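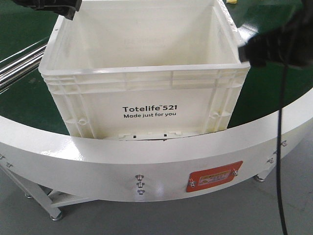
February 2, 2020

Tote handling at the curve, two-arm cell. Notes carried over from the Kilodach log so they are all in one place.

Question for this block: can the pair take an open tote at the belt curve by its rim and set it on the bench without a person squaring it up first. The same motion is what Undura wants for their household list (bins, baskets, drawers pulled all the way out), so the result counts for both.

Setup. White Totelife 521, empty, on the green curve section. One gripper per side, approach level with the rim. Belt stopped for all runs. Control is the Plitier stack, unchanged from August apart from the wrist limits. Log set 2930.

Ran 16 attempts. 6 clean lifts with both sides closing on the rim and the tote staying level. 4 lifts with a visible tilt, all set down safely. The rest were aborted by the force limit before leaving the belt.

Observations:

The rim is stacked ridges, and the fingers don't always land on the same one. When left and right settle on different ridges the tote starts off tilted and the controller chases it all the way up. Most of the tilted lifts look like this in the force trace.

Walls are tapered, so coming in too low means closing on a surface that slopes away. Pads slide up until they catch under the rim. This works, but I would not count on it with weight in the tote.

Pose estimate is poor on the curve. Belt is glossy and throws pale streaks, worst on the left, and the fit sometimes takes a streak for the lower edge of the tote. Fitting to the rim alone was better. The printed front panel is a good feature when it faces the camera and no help otherwise.

Right side cable hangs down past the conveyor side frame, which has bolt ends standing out along it. No snag today. Want it clipped up before we try any wrist rotation.

Where this leaves the chore question: an empty tote on a stopped belt, slowly, less than half the time. A person does it one-handed while looking at something else. Fairweather asked whether the cell could cover an unattended shift, and my answer for now is no. Same for the household version – a laundry basket has a softer rim and will be worse.

To do:
– add a ridge check before lift, compare finger heights and regrip if they differ
– rim-only fit as default
– matte tape on a test length of belt, see if the streaks drop out
– repeat with a load, low fill first
– clip the cable

Open: whether regrip time matters to Undura at all. Their sheet gives a success target and says nothing on speed. Ask before tuning for it.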